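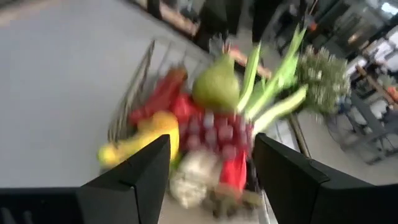
*Red pepper and yellow squash in a wire basket.*

Ilze Paulauskas planted her first row of beans at 31, in a rented yard in Gunton, and lost every one of them to slugs. "I was thrilled anyway," she says. "They came up! I had put a dry bean in the dirt and it came up!"

She now runs the Saturday seed swap at Briem Hall, and the lending drawers there hold 177 kinds of seed, nearly all of them saved by people who live within a bike ride.

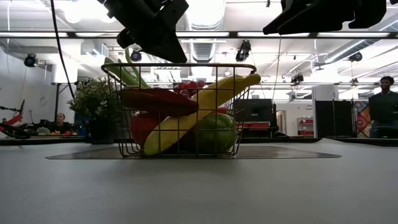 Emerson Barbosa

I asked her where a beginner should start, and she was off before I'd found my pen. "Beans, peas, lettuce. Let the pods go brown and rattly on the plant, then shell them in front of the TV. Squash is trickier, the bees mix everything up, and you might get something wonderful or a thing that tastes like a candle."

Her own favorite is a pole bean she calls Fovel, after the street where a neighbor handed her a jar of it over the fence. She has given away 303 packets so far (she writes each one down in a green notebook) and people still stop her at the bus stop to report on theirs. 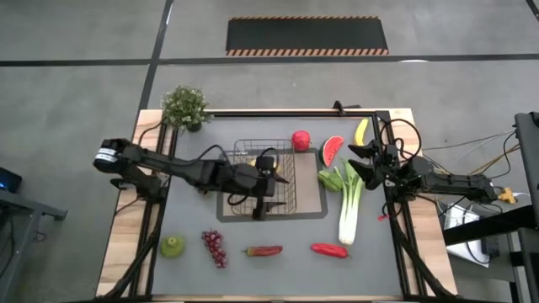 *Bok choy and other produce on a gray mat.*

"Bok choy will bolt on you the minute it gets warm," she says. "Fine, let it! The flowers are lovely and you get a whole envelope of seed."

The next swap opens at 10 a.m., and she'd like everybody to bring their own envelopes.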